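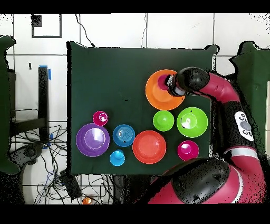 Part 3: Setting up your first dinner for a crowd in Kistness

Okay, you've got the planner installed and your pantry list typed in (if not, go back to Part 2, I'll wait!). Now let's build a meal.

1. Open Kistness and tap New Gathering. Give it a name you'll recognize later. Mine are all called "dinner", and I regret it every October.

2. Type in your guests. Kids go in the second box, and the portions shrink for them.

3. Pick your recipes. I started with the Nuvcombe bean stew, which comes out at 608 calories a bowl, or 783 if you leave the cheese switched on. I leave the cheese switched on.

4. Tap Build List. Mine came to 42 items the first time, and over half of them were already in my cupboard, so do check the "have it" boxes before you shop.

Note: The serving dishes tab is separate. Add your plates, bowls and cups there once and they'll show up for every gathering after that.

CAUTION: Don't tap Rebuild after you've edited the list by hand. It wipes your edits and there's no undo. I lost a whole evening's typing that way, and so did Marlina Sitompul, who kindly tested these steps for me.

5. Set the cooking clock. Enter the time you want to eat, say 6:30 p.m., and it works backward from there. Add ten minutes if your oven is slow like my old Rodrigues.

Filed under: Kitchen Apps, How-To
109 shares | 42 comments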